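Talk notes, Drendelwood, 2 February 2025
Speaker: Elba Vergara
Slot: 14 minutes, questions after

**Slide 1. Opening**

Say hello, thank the hosts. Ask who has a drawer of cables at home. Ask who could find the right one in it.

My own drawer, last September: 41 cables. I used two of them. Read the number slowly, people usually laugh.

**Slide 2. Sort first**

- Lay everything out on a table or the floor.
- Match each cable to a device you still own.
- No match goes in the recycling bag. Catterall takes them at the front desk.
- Keep one spare of each kind.

Don't get into adapters. Somebody will ask. Save it for the end.

**Slide 3. Coil and tie**

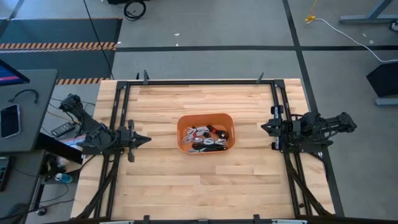 *Slide 3: cable bundles in an orange bin, red tie on the light one, red strap on the black coil*

Leave this one up while I demo with the cord from my bag. Coil loosely, follow the bend the cable already has, tie it once. Never wrap it tight around the plug.

Point out that the bundles are different shapes. A long cable can be folded into a long bundle and laid flat along one side. Round coils suit the shorter ones.

**Slide 4. Labels**

Masking tape, folded over near the plug, name of the device in pen. Pass around the two samples. Ruta has the tape.

**Slide 5. Where it lives**

One bin, one shelf, no lid. When it fills up, go back to slide 2.

Questions. Handouts are by the door.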